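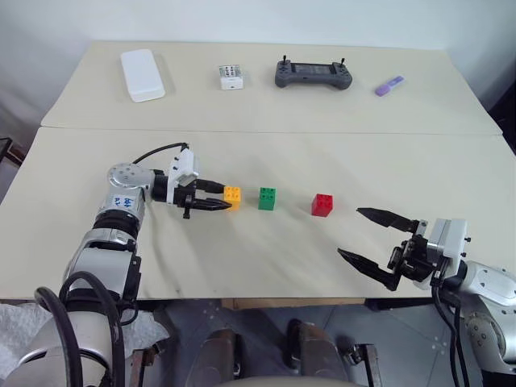 Small stuff on the table.

I used to lose a whole evening to the junk drawer in our hall, so now I do it in short rounds and it's so much nicer! Set a timer for 90 minutes, put some music on, and tip everything out onto a big clear surface (mine is the table, yours can be the bed).

First pull out the obvious trash - dead pens, old receipts, takeout menus. Then put like with like. Cables get a loose knot and a strip of masking tape with the name of whatever they charge. Do this before you forget, I'm begging you.

Anything you can't name goes in an envelope with the month on it. If it's still sealed 2 months later, out it goes. My friend Josefien Jacobs gives hers six, but she has a bigger hall.

Wipe the drawer and let it dry before you fill it again.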